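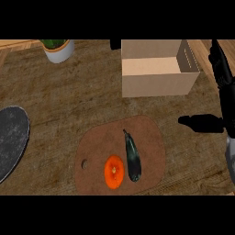

When should the budget for a Mesavier arm be settled?
Before the order is placed, and no later than December if the unit is to be paid for in the next financial year.

2. Planning the purchase

2.1 Record the tasks the arm will be expected to perform and the heaviest item it must lift.

2.2 Measure the proposed work surface. Allow clear space on all sides for the full reach of the arm.

2.3 Request a written quote from Trornano. The quote must list the arm, gripper, controller and freight as separate lines.

2.4 Add the installation fee of $689 and the yearly service plan of $2,292. Neither amount is included in the equipment price.

2.5 Send the completed Irka planning form to Lempi Rissanen, Equipment Purchasing. Allow 23 working days for approval.

Note: Simulation licences are charged to the software budget and should be requested on a separate form.

Caution: Do not sign for delivery until the power supply at the site has been checked by a licensed electrician. Damage caused by an unsuitable supply is not covered by the warranty.

Prices in this section were last revised on July 3, 2022.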